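实验室采购区 » 设备预算与选型 » 手持夹爪采集套件,预算怎么排才合理

楼主:北坡铁匠
发表于 2022年9月25日 星期日

我们组准备上一批手持夹爪,做双手开柜门、拉抽屉、收纳这类家居任务的示教数据。经费下来了,但要在下个月前交采购计划,想请有经验的朋友帮忙看看分配。

目前的想法:
手持夹爪 10 把,两把一组,配 5 个采集工位
每个工位一件带门带抽屉的家具
备用指垫、螺丝、标记贴若干
机械臂先不买,明年 3 月再报

夹爪在看两家,一家是 Lundix,整套卖,带相机支架和标定文件;另一家是 Randano,只卖夹爪本体,支架要自己配,单价低一截。领导倾向后者。

问题有两个:一是 10 把一次买齐还是分批;二是家具这块应该留多少钱,我现在只写了一个很小的数字,心里没底。

2楼:半桶机油
分批。先买 2 把,一个人双手能跑起来就够验证流程了。一次买 10 把,万一指头开口不合适,退都没法退。

我们去年就是一次买齐的,后来发现夹柜门边还行,夹圆钮老打滑,全部换了指垫,这笔钱原来预算里根本没有。

3楼:灰砖楼407
不同意楼上。分批买最大的麻烦是两批货不一致。我们第一批和第二批隔了半年,厂家把指头的安装孔位改了,备件不通用,标定也得分开做,数据混在一起训练之前还要多一道处理。

如果流程已经想清楚了,一次买齐反而省事。实在不放心,先借两把试一周,再下整单。

4楼:半桶机油
回复3楼:借得到当然好,问题是很多单位借不到。孔位改动可以写进合同,约定后续批次同型号同版本,供应商不答应就换一家。

5楼:北坡铁匠(楼主)
谢谢两位。借的事我问过 Lundix,可以借,但要押金,财务这边走押金很麻烦。Randano 不外借。

补充一下我们现在的情况。隔壁组让我们用他们的工位试过,任务就是一只手稳住一扇门,另一只手往柜子里放东西、取东西。柜子是木头的,上面一个宽抽屉,下面两扇对开门,里面一层隔板,顶上还有一个敞开的格子可以放书和布。背后挂了深色布,免得背景太杂。
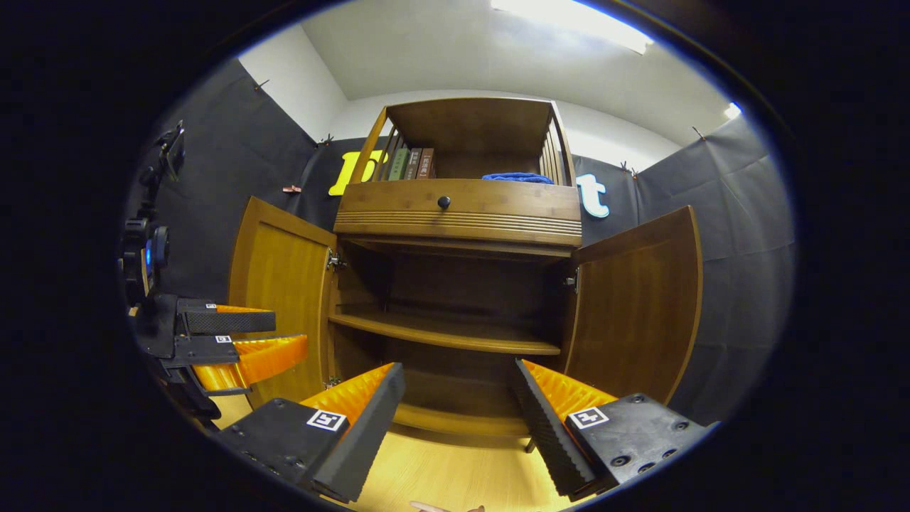
试下来我觉得一个人操作两把夹爪没有问题,累是累,但半小时一轮可以接受。所以工位数量我是按人头算的,5 个人,5 个工位,10 把夹爪。现在犹豫的是到底要不要 5 个工位同时开。

6楼:水泥地
家具的钱一定要多留。大家做预算都盯着夹爪,最后数据不够用往往是场景太单一。五个工位摆五件一样的柜子,等于没摆。

我的建议是每个工位至少换 3 种家具,门的开法、把手形状、木色都要有差别。二手市场能淘到不少,但要先问清楚报销行不行,我们单位二手的没有发票就报不了。

7楼:灰砖楼407
6楼说的对。另外铰链是消耗品。一天开关几百次,便宜柜子的铰链没多久就松,门会自己往下坠,前后采的数据就对不上了。我们后来统一拆掉换了一批好的,用的是 Radulović 的铰链,到现在没再动过。

建议预算里单列一行“家具维护”,别塞进耗材里,塞进去审计会问。

8楼:夜班校准员
说一下标记贴。夹爪手指外侧贴的那种黑白方块标记,磨花了识别就不稳,要准备足量替换的。这个东西便宜,但很多人忘了买,停工等快递。哑光的比亮面的好,顶灯一照亮面的会反光。

灯光也要算钱。挂布、夹子、灯,一个工位加起来不多,五个工位就是一笔了。

9楼:半桶机油
再说回 Randano。单价低是真的,但支架自己配这件事要把工时算进去。我们有个同学画支架、打印、返工,前后花了 3 周。按人力成本算,不一定比 Lundix 整套便宜。

另外自己配的支架重心容易偏前,举久了手腕受不了。试用的时候不要只试五分钟。

10楼:旧货架
工时在很多单位不算钱的,领导只看设备费那一栏。楼主的领导倾向 Randano 估计也是这个原因。与其争论哪家便宜,不如把交付时间写出来:整套到货就能开工,散件还要装和调。用时间去说服比用钱去说服容易。

11楼:北坡铁匠(楼主)
10楼这个角度好,我回去就按交付时间列一张表。

另外问一句,有人用过 Bruserthorpe 的柜子吗?他们有一款模块化的,门板可以拆换,看介绍一个柜体能配 3 种门。价格比普通柜子高,但如果真能换,可能比买三件省地方。我们屋子不大,家具没处放。

12楼:水泥地
没用过那一款。只提醒一点,模块化的柜子换门之后,柜体尺寸、隔板位置都没变,模型学到的还是同一个柜子。省地方是省地方,多样性打折扣。我会一半买模块化,一半买杂的。

13楼:夜班校准员
我觉得12楼要求偏高了。第一年先把流程跑顺,门板能换已经够用。杂家具高度不一样,挂布和灯每次都要重调,五个工位轮着调,半天就没了。

14楼:水泥地
重调半天,换来的数据能用好几年,我认为值。各单位情况不同,楼主自己定吧。

15楼:灰砖楼407
还有机械臂,楼主写明年 3 月再报。提醒一下,夹爪选型最好现在就和机械臂一起考虑。手持的指头和装到臂上的指头要一样,否则采完的数据部署时还得折腾。下单前问供应商两件事:有没有对应的法兰转接,有没有同款指头的电动版。没有的话,便宜多少都别买。

16楼:北坡铁匠(楼主)
这个确实漏了,两家我都去问。

现在的修改方案:
第一批 4 把夹爪,2 个工位,合同里写明后续 6 把同版本,价格锁定
家具单列,模块化柜子 2 件,其余买不同款式
家具维护单列一行
标记贴、指垫按双倍备
挂布、夹子、灯按 5 个工位一次买齐
机械臂维持明年 3 月,但先拿到转接件的书面确认

周三交初稿,有意见的请在这之前提。

17楼:半桶机油
比第一版好多了。价格锁定那条写清楚期限,不写的话对方默认三个月。

18楼:旧货架
指垫双倍不够,按三倍备。其他没意见。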